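# Sharing a Bench: What Changed for the Packers at Flultatcombe

We spent our placement in November at the Lirstead packing site in Flultatcombe. Our group was Noémi Sárközi, Kristóf Farkas and Ildikó Vass. The question from our course was what happens to people's jobs when part of the work goes to a robot.

## The work before

Small household goods used to be sorted and bagged by hand at long benches. Hajnalka Tóth has packed there for most of her working life. She told us the hard part was never the lifting. It was the reaching, and the same turn of the wrist all shift. Packers swapped places every 90 minutes, and they talked a lot while they worked.

## The work now

The site has moved mixed items to a two-arm station. Flashlights are the usual training goods, in red, lavender and pale green, and other things share the table with them. 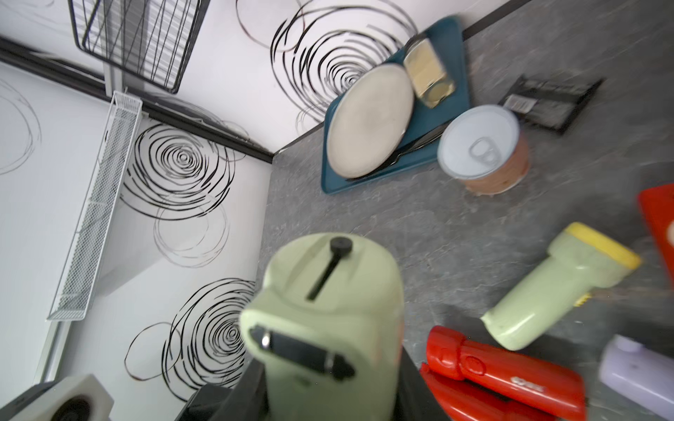
Hajnalka's job title is now station operator. She sets out the goods, starts the run and steps in when a grip fails. She also writes the stop log, which we were allowed to read. It had 123 entries for the period we looked at. Many were a single word, such as "slipped" or "bag." Ildikó sorted the entries by cause, and bad grips came first.

We asked if the log was extra work. Hajnalka said yes, but she would sooner write it herself than have someone in the office guess why the line stopped.

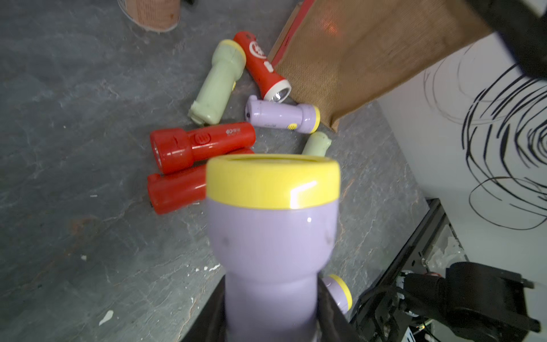

The shift lead, Magdolna Vörös, was open about the downsides. Operators stand alone more than packers did. Two people asked to go back to the hand benches, and both were moved. The pay grade went up one step for operators, but training was squeezed into 3 mornings, and everyone we interviewed called that too short.

Sore wrists came up less in the operator interviews than in the packer ones. Tired eyes came up more. We can't say how strong either effect is, as our group of interviews was small and we had no medical records.

## What the operators watch for

Kristóf sat in on one shift and noted what Hajnalka looked at. Mostly it was the grippers and the mouth of the bag – the screen got a glance now and then. She said new operators stare at the screen and miss the arm. 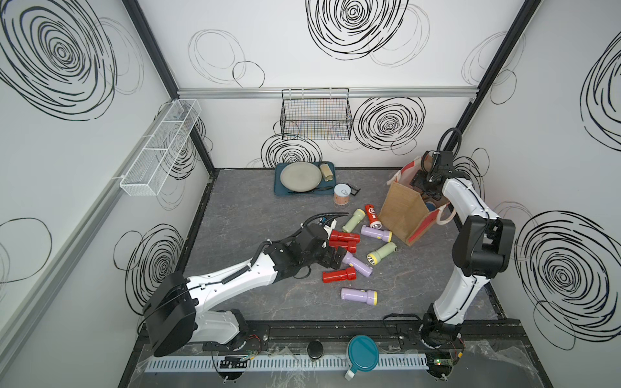
*Figure 3. The two-arm station, with one gripper by the flashlights and the other in the paper bag.*

## Suggestions

- Give new operators a full week beside an experienced one.
- Bring back the job swap, between station and hand bench.
- Let operators see what the office does with the stop log.

Magdolna has agreed to try the job swap first. The interview questions are in the appendix.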